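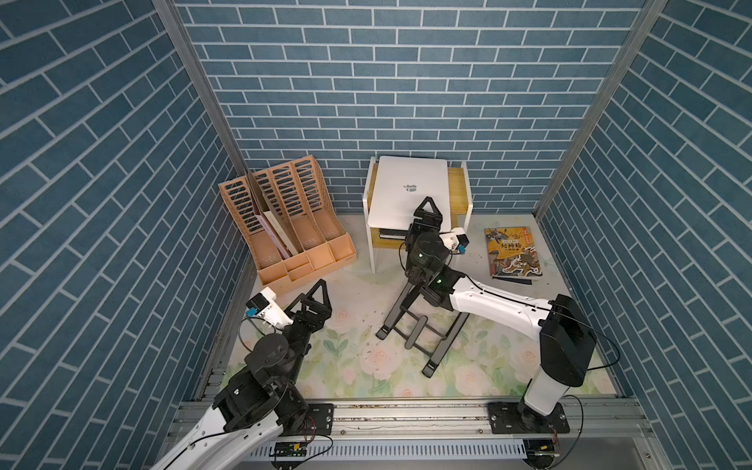 賃貸の壁紙を自分で貼ったときのメモ(スレッド)

1
賃貸の六畳間に、はがせる壁紙を自分で貼った。聞かれることが続いたので、覚えているうちに手順と失敗を書いておく。長いです。必要なところだけ読んでください。

2
前提。築年数の古い木造アパートの二階。もとの壁は白いビニールクロスで、表面に細かい凹凸がある。退去のときに原状回復が必要な普通の契約。砂壁や繊維壁の部屋だと話が変わるので、そこは参考にならない。

3
最初にやったのは管理会社への電話。「はがせるタイプの壁紙を上から貼りたい」と言ったら、もとのクロスを傷めないなら構わないという返事だった。電話だけだと後で困りそうなので、同じ内容をメールで送って返信をもらい、契約書のファイルに印刷して入れた。

4
柄について。レンガ柄は貼り間違いがすぐわかる。青地に白い細い目地が入る柄だと、目地の横の線が壁から壁へつながるので、高さがずれた場所だけ目につく。初めてなら無地か、ぼんやりした織物調のほうが楽だと思う。

5
それでもレンガ柄を選ぶ人は多いし、自分も最後まで迷った。結局、寝る部屋は灰色の織物調、玄関の横の狭い壁だけレンガ柄にした。狭い壁で練習できたのはよかった。

6
壁紙のメーカーはJasier。サンプルをPrisierとDralarからも取り寄せて比べた。A4の大きさのサンプルは一枚400円。三社の紙を壁にマスキングテープで留めて、朝と夜に見た。

7
夜の電球色の下で見ると、昼に灰色だったものがかなり茶色に寄る。寝る部屋は夜しかいないので夜の色で決めた。これはサンプルを取らなかったら失敗していた。

8
Jasierに決めた理由は紙の厚み。薄い紙は下の凹凸を拾うし、厚すぎる紙は角で浮く。Dralarの紙はきれいだったが、うちの壁だと凹凸が透けて見えた。壁が平らな部屋なら問題ないはず。

9
必要な長さの出し方。壁の高さを測り、上下に5センチずつ余分を足す。それに壁の幅を紙の幅で割って切り上げた数を掛ける。柄物はさらに柄一回分を毎回足す。ここを忘れて注文し直す人が多いと店の人が言っていた。

10
自分も忘れた。玄関横の分が一枚足りなくなって追加で買った。ロットが違うと色が変わることがあるらしく、問い合わせて同じロットを送ってもらった。ロット番号の紙は捨てないほうがいい。

11
道具。なでバケ、地ベラ、竹ベラ、ローラー、カッター。セットで3,690円のものを買った。いちばん使ったのは地ベラとカッターで、ローラーは継ぎ目でしか使っていない。竹ベラは角の折り目をつけるときに少し。

12
カッターの刃は別に買い足すこと。一回切るごとに折るくらいでちょうどいい。もったいないと思って同じ刃で続けると、のりで湿った紙が引っかかって裂ける。裂けた場所は今もベッドの裏にある。

13
折った刃を入れる容器も要る。自分はふたつきの空き瓶にした。養生シートの上に落とすと透明で見つからない。

14
脚立は上の階段に座れる低いものを借りた。貸してくれたのは前の職場の松田さん(Shinji Matsudaの名前でDIYの記録を公開している人)。のりの量についても松田さんの記録をかなり参考にした。

15
のりは、はがせるタイプの粉のりを水で溶いた。生のりつき壁紙のほうが楽だけれど、うちは一人作業で時間が読めなかったので、自分の速さで塗れるほうにした。

16
粉のりの溶き方。バケツに先に水を入れ、混ぜながら粉を少しずつ落とす。逆にするとだまになって、つぶすのに時間がかかる。溶いたら少し置く。最初はゆるく見えるが、置くと固さが出てくる。

17
貼る前の掃除は思ったより大事だった。台所に近い壁は油でうっすら黄色くなっていて、そのままだとのりが効かない。中性洗剤を薄めて拭き、水拭きし、一晩乾かした。

18
画びょうの穴は埋めなかった。上に紙が来るので見えない。ただし、浮いたクロスの端は先に補修用ののりで押さえておく。下のクロスが浮いていると、上の紙が乾くときに一緒に引っ張られる。

19
コンセントとスイッチのカバーは外す。ブレーカーを落としてからやること。昼間に作業すれば照明は要らない。外したねじはカバーの裏にテープで貼っておくと、戻すときに探さずに済む。

20
一枚目がすべて。壁の端が垂直だと思って合わせると、古い建物ではまず狂う。うちは柱が少し傾いていた。五円玉に糸をつけて天井の近くから垂らし、糸に沿って鉛筆で薄く印をつけて、それに紙の端を合わせた。

21
鉛筆は薄く。濃いと薄い色の紙では透ける。ボールペンは絶対に使わない。のりの水分で表ににじんでくる。

22
貼るときは上から。上の余分を天井側に少しはみ出させて仮に留め、なでバケで真ん中を下へ、それから左右へ空気を出す。はがせるのりは乾くまでなら何度でも貼り直せるので、斜めになったら迷わず上まではがす。

23
途中から斜めを直そうとして引っ張るのはだめ。紙が伸びて、乾いたときに縮んで継ぎ目が開く。三枚目でやってしまい、翌朝、下地の白い線が縦に出ていた。

24
継ぎ目の処理は二通り。端と端を突き合わせる方法と、少し重ねて二枚一緒に切る方法。重ね切りのほうがきれいに見えるが、下のクロスまで切ると退去のときに傷が出る。賃貸なら下敷きテープを挟むか、突き合わせにする。自分は突き合わせにした。

25
レンガ柄の玄関横は、目地の高さを合わせてから突き合わせた。上で合っていても下でずれることがある。目の高さで合わせて、ずれは上と下に逃がす。人が見るのはだいたい目の高さなので。

26
入隅(部屋の内側の角)は、一枚の紙で回り込ませないほうがいい。角で一度切って、次の紙は少しだけ重ねて始める。回り込ませると、乾いたときに角から浮いて丸くなる。

27
天井と幅木のところは、竹ベラで折り目をつけ、地ベラを当ててカッターで切る。切り進むときはカッターを壁から離さず、地ベラのほうを動かす。これを知ってから切り口がまともになった。最初の壁はがたがたです。

28
表にはみ出したのりは、その場で濡らしたスポンジで拭く。乾くと光る。昼は見えなくても、夜に照明が横から当たると帯になって出てくる。スポンジの水はこまめに替える。

29
貼った直後は小さいふくらみがたくさん残る。焦って針で刺さないこと。うちの場合、ほとんどが翌日には消えた。残ったものだけ、端を少し開けてのりを足した。

30
乾かすときはエアコンを切り、窓も閉めておく。急に乾くと継ぎ目が開く。六月にやったので湿気が心配だったが、ゆっくり乾いてむしろよかった。冬に暖房をつけたままやった知人の部屋は、継ぎ目が全部開いたそう。

31
かかった時間。六畳の壁二面で、朝の9時に始めて夕方に終わった。玄関横は別の日に二時間。狭いのに時間がかかったのは柄合わせのせい。

32
家具の移動の話も書いておく。壁から1メートル離せると作業が楽になる。本棚は中身を出さずに動かそうとして床に筋をつけた。壁を守って床を傷つけた。本は出してから動かしてください。

33
床の柄との相性も先に考えたほうがいい。壁がはっきりした柄で、床も花柄のマットだと、柄どうしがぶつかると感じる人もいると思う。好みの問題ではある。うちは床が茶色の無地なので助かった。

34
質問が来たので追記。「壁紙の上にフックはつけられますか」。粘着式のフックは紙ごとはがれるのでやめたほうがいい。重いものは突っ張り棒か、もとからある長押に掛けている。

35
「カビは大丈夫ですか」。北側の壁には貼っていない。冬に結露する壁なので、紙を一枚重ねると中で何が起きているか見えなくなる。結露する壁は貼らない、で通した。

36
「猫がいても平気ですか」。うちにはいないので自分の経験では答えられない。Thijs Goossensさんが猫二匹の部屋の記録を書いていて、腰の高さから下は表面の硬い紙に替えたとのこと。ベルギーの住宅なので壁の下地は日本と違う。

37
「はがすときは本当にきれいにはがれますか」。玄関横で端の一か所だけ試した。霧吹きで濡らして、少し待ってから下へ引いたら紙ははがれた。のりが薄く残ったので、ぬるま湯のスポンジで二度拭いた。全面をはがすのは退去のときなので、そのときまた書く。

38
「壁紙以外の候補は?」。最初は布を張るつもりで、近所の生地屋の「Từ」で見積もりをもらった。色はとてもよかったが、一面で予算を超えた。布は端の始末がきれいにできる人向けだと思う。小さい額に張るぶんを1,000円で買って、それは机の上に掛けてある。

39
失敗をまとめて。柄の分を足さずに注文した。刃を替えずに切って裂いた。斜めの紙を引っ張って直した。本を入れたまま本棚を動かした。のりを拭き残した。最後のは今でも夜に見える。

40
やってよかったこと。サンプルを夜に見た。管理会社にメールを残した。糸を垂らした。狭い壁から始めた。この四つは次の部屋でもやる。

41
残った紙は筒に巻いて押し入れに入れた。小さい傷ができたら、柄を合わせて切って上から当てる。日に当てておくと色が変わるので、暗いところに置く。ただ、壁のほうは日に焼けていくので、数年後に色が合うかどうかはわからない。

42
もう一つ聞かれた。「スレッドの13で瓶と書いてあるけど、捨てるときは?」。うちの自治体では金属の小物の日に、刃が入っているとわかるように書いて出す。地域で違うので確認してください。

43
次は台所の側面をやる予定。水がはねる場所なので紙は使わず、はがせるシートを調べているところ。進んだらここに続けて書きます。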